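Worktop depth, revisited

The worktop in the Drustcombe flat is 57 cm deep, which is shallower than I had drawn it. After clearance behind the tap, the usable strip beside the sink comes to 29 cm. A drying rack fits lengthways only.

Ventilation is the other problem. The window opens 22 cm and no further, so I have been running a standing fan while washing up.
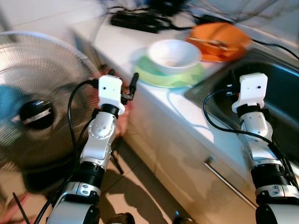 The sink corner, with the fan at the left.

I asked Raffaele Zuccaro about moving the worktop forward. He advised against it - the cabinet doors would foul the skirting. The surface height stays at 900 mm as well.

Next job is the sealant along the back edge. The old bead needs to come out in full before any new silicone goes in. I expect to get to it in December.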